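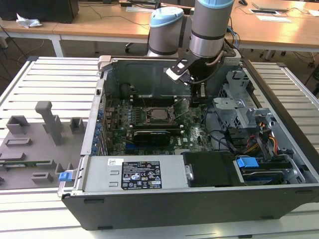 Week 3 – e-waste and the council tip. Main question: who pays when stuff gets chucked? Start with weight vs value. Most household rubbish is heavy and worth nothing, electronics the other way round. A desktop tower with the side panel off is mostly steel case, cheap scrap, but the green motherboard in the middle is where the money is. Remember this for the essay.

Case study: Waltatthorpe drop-off centre. 410 tonnes in the first year, only 266 sent on for recycling. Rest = landfill or stockpile. Ask why. Distance to Holroyd smelter, labour costs, no set fee at the gate.
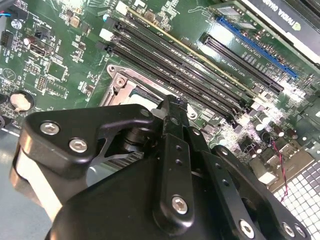
Fee at the gate sounds fair but dumping on the Kulen road went up after they tryed it in July. Compare with a levy at the shop – buyer pays up front, tip is free. Harder to dodge. Old gear already in sheds isn't covered though (orphan waste, will be in the test).
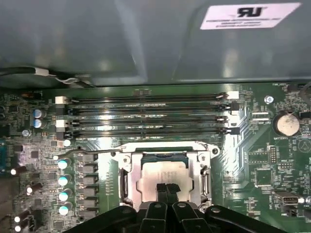 Dirnoneck College – Geography Department

For next week: read the handout on levies, pages on glass and tyres can be skiped. Write around 200 words, levy or gate fee, pick one and defend it. Bring a calculator.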